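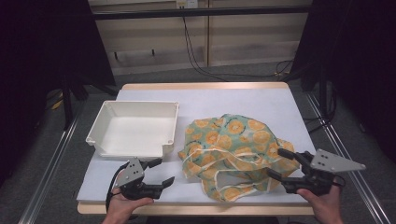 우리 포장실에 자동화 얘기가 처음 나온 건 작년 9월이었다. 회사가 Vastix와 계약을 하면서 에코백 담는 공정부터 바꾸기로 했고, 나는 포장대에서 빠져 교육 데이터 쪽으로 자리를 옮겼다. 하는 일은 양손에 그리퍼를 하나씩 들고 천가방을 집어 상자에 담는 것이다. 오렌지 단면 무늬가 찍힌 가방처럼 구겨진 채로 놓인 것이 제일 까다롭다. 끈이 앞쪽으로 늘어져 있으면 천을 잡을지 끈을 잡을지부터 정해야 한다. 손으로 할 때는 생각해 본 적도 없는 문제다.

1월 들어 지금까지 쓸 만하다고 통과된 게 229건이다. 한 번에 90분씩 하고 쉬는데, 처음 며칠은 손목이 꽤 아팠다. 그리퍼를 아래에서 받쳐 드는 자세라 포장할 때와는 쓰는 근육이 다르다. 지금은 그럭저럭 적응했다.

포장실 사람들 반응은 제각각이다. 같이 일하던 동료 2명은 출고 검수로 옮겼고, 한 명은 거기가 더 낫다고 한다. 앉아서 일할 수 있고 먼지도 덜 마신다. 다른 한 명은 말할 사람이 없어서 심심하다고 했다. 남은 사람들은 봄에 조가 어떻게 바뀌는지를 제일 궁금해하는데 아직 공지가 없다. 잔업이 줄면 월급도 줄어드니 그 얘기가 빠진 설명회는 별 소용이 없었다.

나도 내 자리가 언제까지 있을지는 모른다. 팀장은 가방 다음에 Herath 라인의 앞치마도 할 거라고 했다. 앞치마는 끈이 더 길다. 일단 다음 달 근무표에는 내 이름이 이쪽으로 올라가 있다.

2023년 1월 29일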